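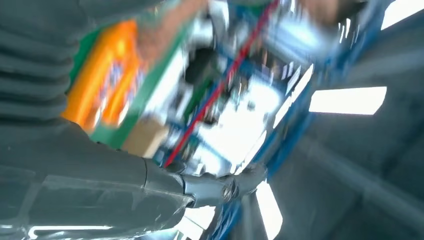
What makes a printed carton hard to place on a storage rack? Mostly its proportions: a box whose depth is less than a third of its height tips when its neighbor is removed, whatever its weight.

9 min read

3.2 Cartons and rack positions

The stock used in the study came from the Skedia wholesale depot and consisted of 65 retail cartons of dry goods and small household items. Cartons were kept in their original printed packaging. Earlier work on shelf packing (Makowska and Assefa) replaced retail packaging with plain board blocks of matched size, which removes two properties of interest here: the low friction of coated print, and the small bulge that develops in the front panel of a filled carton.

Figure 3. Carton with an orange panel edged in green, held up. Blue beams of the framework are at right.

Each carton was measured along three edges and weighed once before the first session. Bulge was taken as the largest distance between the front panel and a straightedge laid across it. Cartons with crushed corners or open flaps were withdrawn and replaced from the same depot lot – the replacement kept the original stock number.

Rack positions were assigned by level and bay. Three placement rules were compared. Under the first, cartons were grouped by height, tallest at the left of each bay. Under the second, they were grouped by product type as listed by the depot. Under the third, the packer chose freely. A placement was recorded as stable if the carton stayed upright for 90 seconds after the adjoining carton had been taken away.

In total, 3917 placements were recorded over 21 sessions. Sessions began at 8:30 in the morning. The rack was cleared before each one, and the shelf surfaces were wiped with a dry cloth. Placements in which a carton touched an upright were coded separately, as contact with the upright can hold a leaning carton in place and hide a poor choice of position.

Panel color was logged but not used as a factor. Bonsu raised the possibility that free-choice packers group cartons by color before size; the present design cannot separate this from grouping by brand, and the question is left to Section 5.

Related items

Moges, H. Bulge in filled cartons during storage
Sorensen, W. Left-to-right ordering in narrow bays
The Teshome shelf survey: methods and tables
Delter rack dimensions, revised March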